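The open day at Candville was meant to win over people like me, who think a machine should be able to do a job before it gets a brochure. I went in a good mood. There were biscuits.

We spent most of it in front of a screen, watching a simulated hand from Borkix practise in a simulated room. It had done 2466 runs so far, we were told, of which 1389 had gone well. The man beside me said his son had a similar record with the dishwasher.

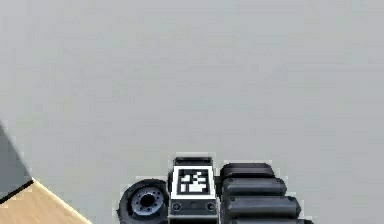
I'd still rather see a hand fumble for three hours on a screen than for two minutes near my crockery. What bothers me is the word "ready", which was on every poster. Ready for whom? Show me the failures, all of them, and I'll come back in December and bring my own biscuits.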